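Section 5. Care of the Worktop and Storage of Drinkware and Containers

5.1 Scope

Residents of Privcombe House are asked to follow this section when putting away drinkware, bottles and food containers in the shared kitchens. It applies to every kitchen with an oak butcher-block worktop. Arrangements for crockery and pans are given in Section 9.

5.2 Before you begin

Clear the front half of the worktop and wipe it with a damp cloth, following the grain. Dry it with a tea towel. Oak marks readily, and water left under a glass or jug may leave a ring which has to be sanded out.

CAUTION: Do not use bleach, scouring powder or wire wool on oak.

5.3 Setting out the back row

1. Match each container with its own lid before anything is put back. Odd lids go in the drawer marked 5.
2. Place bottles and lidded tumblers against the wall, upright, with caps closed.
3. Stand food-storage containers beside them. Square containers may be stacked two high, with the heavier one underneath. Glass always goes below plastic.
4. Fasten clip-on lids on all sides. A lid that will not clip down should be handed in at the office.
5. Put the jars with gingham lids at the end of the row, side by side.
6. Stand the pitcher in front of the jars with its lid on and the handle within easy reach.
7. Keep drinking glasses forward of the row, the right way up and clear of the bottles.

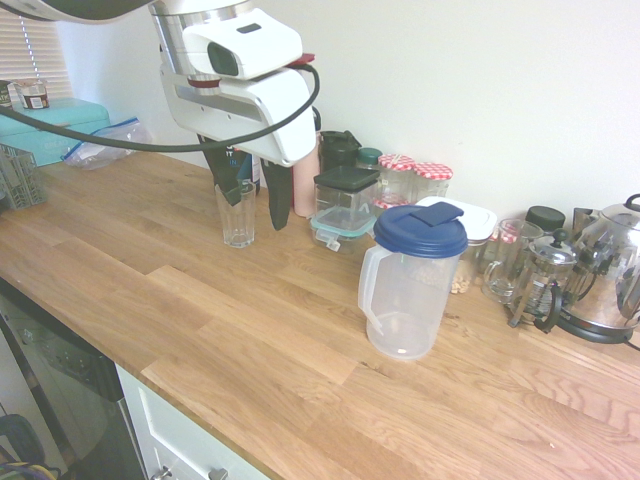

Privcombe, 24/06/2024

The order given in 5.3 replaces the one issued in February. Labels for the new jars may be collected from Nidia Palomino at the office. Please write the contents and the date of filling on each label — pencil is preferred, as it can be rubbed out when the jar is refilled.

5.4 The pitcher

1. Empty the pitcher at the end of each day.
2. Lift off the navy blue lid and open the spout tab.
3. Wash the lid and jug by hand in warm soapy water, then rinse.
4. Leave both parts on the rack until fully dry. Replace the lid and close the tab.

Note: The pitcher is for cold drinks only. Boiling water must not be poured into it.

5.5 Glass tumblers

Check the rim of each tumbler before use. Ribbed glasses should be washed with a soft brush, as residue collects in the grooves. Do not place one tumbler inside another — they may stick and crack when pulled apart.

CAUTION: Wrap chipped or broken glass in newspaper and place it in the lidded bin by the back door. Do not put it in the recycling.

5.6 Oiling the worktop

Oiling is carried out by Wilson Mamani. The back row must be moved to the dining table the evening before, and the worktop left bare for 24 hours after the oil is applied.

Requests for replacement lids should be made to Abrehet Ayele, Room 23.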